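Robots and Automation, Unit 4 – Handout: Visit to the Prelholm open day

Please read before the visit and bring it with you, along with something to write with.

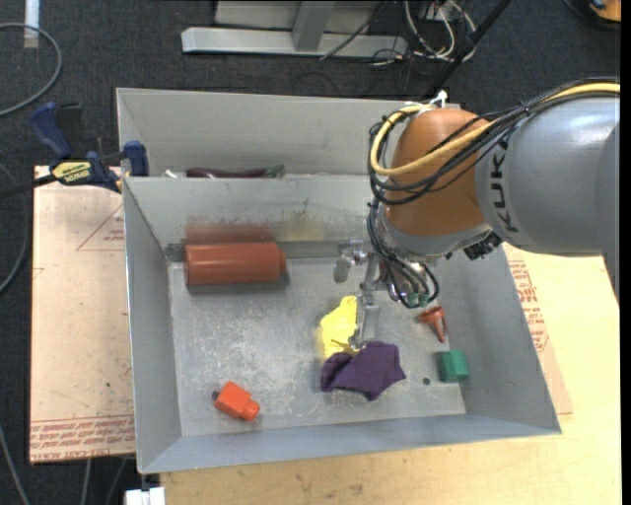 What is bin picking, and why do we spend a whole unit on it?

Bin picking means getting a robot to take objects out of a container when they haven't been laid out neatly for it. We spend a unit on it because it pulls in nearly everything we've covered so far: seeing, planning a path, gripping, and working out what to do when the grip fails. It's also terrific fun to watch.

What we're going to see

Prelholm opens its workshop to students twice a year, and the bin picking cell is the one I'd cross town for. The arm is a KUKA, the bin is plain grey metal, and the things inside it are a lovely mixed bag: crumpled cloth, a bottle on its side, a bright little block or two. I went to the December session and stayed for three rounds of the demonstration when I'd meant to stay for one – bring a snack, you may do the same.

There are two stops. The first is the Wirkis room, where the staff give a short talk on grippers and let you handle a few (the old ones, so don't be shy). The second is the cell itself. Stand behind the line on the floor and keep bags off the cables, please!

Why cloth is hard

A block has the same shape every time you meet it. Turn it over and it's still a block, so a program can hold a model of it and look for a match. A cloth has no shape of its own. Drop it and you get a new heap, with new folds and new shadows, and the moment a finger touches it the heap changes again. Now put two cloths together, one lying over the edge of the other, and the robot has to decide where one stops and the next begins. Colour helps a great deal when one is yellow and the other purple. Think about what you'd do if both were white.

Then there's the grip. Fingers that close on a fold will often lift the cloth, but they may bring its neighbour along for the ride. Ask the staff how the system can tell that it has picked up two. There are several good answers (weight, a second look from the camera, and a few others we'll get to) and they each have a cost in time.

Walls and corners

Don't forget the bin! People watch the fingers and miss the rest of the arm. The wrist is much wider than the fingertips, and it has cables and tubes to carry with it, so an object against a wall can be easy to see and awful to reach. The bin at Prelholm also has a divider, with a narrow compartment at the back. Before you ask anyone, sketch the bin from the side and work out which angles of approach are open in there.

Terms to know before you go

Grasp point – the spot on an object where the fingers are meant to close.
Occlusion – one thing hiding part of another from the camera.
Approach path – the last stretch of movement before contact.
Double pick – two objects lifted when one was wanted.
Cycle time – the time from the start of one pick to the start of the next.

Your notes

Write down nine picks in a row, good or bad. For each one, record the object, where it was in the bin, and what happened. Don't leave out the failures, they're the best part. If you have time, compare your sheet with someone who stood on the other side, as you'll have seen different things.

We'll pool the sheets in the next class and try to reach 100 picks between us, then plot them by object type. The reading for that class is the Fandov chapter on soft objects, sections 3 and 4. Section 4 has a good drawing of how folds form and you'll want it beside you when you go through your notes.

Handout updated 22 January 2026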